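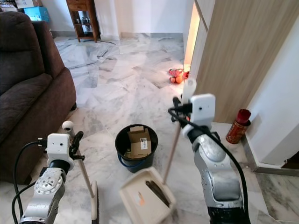 Broom, wooden handle, dark bristles.

Dry sweeping before sealing marble – grit question

pradgate_tiler
27 July 2025
I have 463 square feet of polished marble to seal in a living room. The Avcı data sheet says to remove loose grit and then damp mop with neutral cleaner. It does not say whether a stiff broom is acceptable on a polished finish. Has anyone measured gloss before and after?

S. Subramaniam
Bristles are softer than calcite in most household brooms. The grit under them is the problem. Quartz dust scratches marble at any pressure. Use a vacuum with a felt head.

donau_stone
Disagree in part. A vacuum with a worn wheel does more damage than a broom. I sweep in one direction with short strokes, lift at the end, and pick up each pile before starting the next.
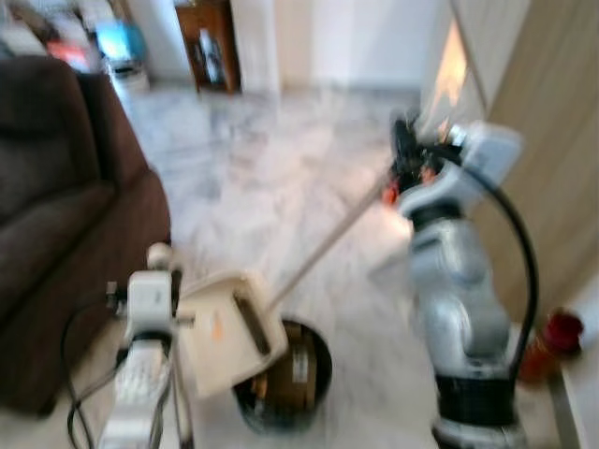

Furniture legs get the same treatment. Lift them, clean the pads, set them down. I did 2 rooms that way in June and the gloss readings were within meter error.

S. Subramaniam
Which meter, and at what angle? 60 degrees will not show fine scratching on a high polish. Use 20.

donau_stone
60. Fair point. I will repeat it at 20.

pradgate_tiler
I will vacuum first and keep the broom for the hallway, where the stone is honed.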